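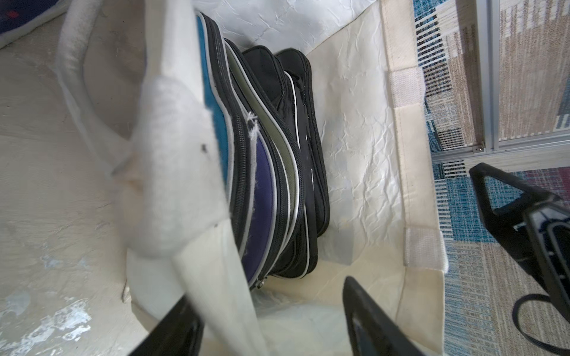 **Does a trialist count towards the 31 on our squad list?**

I run the paperwork for Gevum, a Sunday-morning sort of side in the lower division of the county league, and the new registration form has me stuck. We are allowed 31 names on the list and we have 31. The list of players is a mess. Two lads have come over from Plastonley and want a run-out before they decide whether to sign. One of them is a keeper, and our only keeper is away for most of January.

The handbook says "all participants in a competitive fixture shall be named", and then in the section on trialists it says a club may field "up to two unregistered triallists" in the early rounds of the cup. It doesn't say if those two go on top of the 31 or have to fit inside it. We have Ehlers away in the cup next and I don't want to get thrown out over a form. Last season a club was fined 50 pounds for something similar and lost the points as well.

Do I need to take two names off, or can I leave the list alone and just write the trialists on the team sheet? And if I do take someone off, can he go back on later?

---

**Answer 1** (accepted)

Leave the list alone. The 31 is the limit on registered players, and a trialist isn't registered, so he doesn't use up a place. You write him on the team sheet in the normal way with a T after his name and fill in the short trialist slip, which has to be with the league by noon the day before the match. If you miss noon he can't play, and they are strict about it.

Things to watch:

- The allowance is per match, so you can't have two start and a third on the bench. Substitutes count even if they don't come on.
- The same player can only be a trialist for you twice in a season. After that he signs or he's done.
- If either of them is still registered with Plastonley you need their written permission. An email from their secretary will do. Most trouble I have seen comes from this and has nothing to do with the numbers.
- Trialists are for league games and the first two rounds of the cup. From the third round on everyone has to be registered.

If you want to sign the keeper afterwards you will need a place for him, and that is when somebody has to come off. A player you remove can go back on, but only in the next window, so don't pick someone you might need in the spring.

---

**Answer 2**

we always just put them down under a spare name when I was playing, never got caught

> *Reply:* Please don't do this. It's an ineligible player and the whole club can be charged.

---

**Answer 3**

The first answer is right for the men's divisions. If you also run a youth or veterans' team, the rules on trialists are different and it's worth ringing the league office.

I would also check the date on your handbook. Ours was an old copy and still had the lower squad limit in it. The new one has the trialist part moved into the cup section, and the wording is a bit clearer – it says "in addition to the registered squad".

On the keeper, ask about an emergency loan too. We got one from Gudico when both of ours were injured. It covers a single match and he doesn't go on your list either, but you have to show that no registered keeper is available. Being away on holiday was accepted in our case. I don't know if it always is.

---

**Comment from the asker**

Thanks. I've got the new handbook now and the "in addition to" line is there. Plastonley have emailed to say they're happy for both to play. I'll send the slips in tonight and leave the list as it is.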